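Talk notes: moving a small library's catalog without closing the doors
Version for the Bondport regional meetup, 25 min slot plus questions

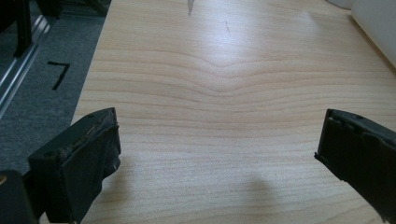

Open with the numbers, get them out of the way. 3,429 records in the old system. 2,222 in the new one after cleanup. Pause there. People will assume we threw out a third of the books. We didn't. Explain duplicates, dead copies, the "misc" records.

Who I am, quick. Run the Ullen branch. Two and a half staff. Not a tech person. Say that early so they ask normal questions.

Why we moved
- Old system was Trindia, on one desktop behind the front desk
- Backups to a thumb drive. Yes really. Wait for the groan
- Couldn't search from home, couldn't place holds from home
- Last straw: the desktop took eleven minutes to start up one morning in August, line at the desk, kid with a stack of dinosaur books holding them up to show me

Don't spend long on this. Everyone in the room has a version of it. Two minutes tops.

Picking the new one
Looked at three. Won't name the two we passed on, one of them has a table in the hall. Went with Ocampo. Main reason is dull: it could read our export file without us paying someone to convert it. Second reason, the hold screen is simple enough that I could teach it standing up.
If asked about price: depends on branch size, talk to me after. Don't get pulled into it on stage, lost five minutes on it last time.

The cleanup (this is the real talk, slow down)
We did cleanup BEFORE the move. If they remember one thing, this.
- Printed the whole shelf list. Paper. One section per clipboard
- Walked the shelves in pairs, one reads spine labels, one marks
- Three marks only: here, not here, wrong
- "Wrong" goes on a cart and gets fixed at the desk, never in the aisle. We tried fixing in the aisle, took a whole afternoon to get through the cookbooks

Large print was the worst. Same title entered four different ways, with LP in front, LP at the end, "large print" spelled out, one just in capital letters. Tell the story about the mystery series with two book sixes. It gets a laugh but keep it short.

142 items we could not find anywhere. Put the list up by the door, thought it might be rude, patrons loved it. Nineteen-somethings cookbook came back in a grocery bag. No questions asked. Several came back through the drop box overnight.

SLIDE CHANGE, water

Switching over
Plan was to close for a week. The town said no, summer reading was on. So we stayed open with both systems.
How it worked:
- Checkouts on paper slips for four days. Name, card number, barcode, date
- Returns went in bins marked by day, stayed there until the new system was live
- Typed the slips in at night, newest first. MISTAKE. Do oldest first, otherwise due dates come out backward and people get notices for books they already brought back
- Had to apologize to a lot of people. Fine amnesty for the month fixed most of it

Old barcodes. Half ours had a check digit and half didnt. New scanner setting reads both but you have to turn it on, it's off out of the box. Show which menu. People wrote this down last time so leave the slide up.

Patrons
Nobody over seventy had trouble with the new cards. The trouble was parents with one email for four kids. Make a rule before launch day. Ours: one email is fine, but each kid gets their own PIN. Put it on the sign-up sheet.

Also: print the new hours and the catalog address on the same bookmark. We did two separate ones and people only took the pretty one.

What I'd do diffrently
Start weeding a season earlier. Get the paper slips printed in a color, white ones vanish on a desk. Test the receipt printer before the first day and on the actual desk, cord was too short.
And ask the schools first. Their class visits hit right in slip week, thirty kids at a time, every one of them with two books.

If running long cut: the barcode part (send them the handout), large print story.
If running short: the hold shelf, how we moved it out front and why the fiction shelf had to shrink.

Likely questions
Did you lose circulation history? Yes, on purpose. Kept open loans and holds only.
Would you do it again? Yes, but in winter.
Can we have the slip template? Yes, stack on the chair by the exit. Email sheet is next to it, please print clearly, could read maybe half of them last time.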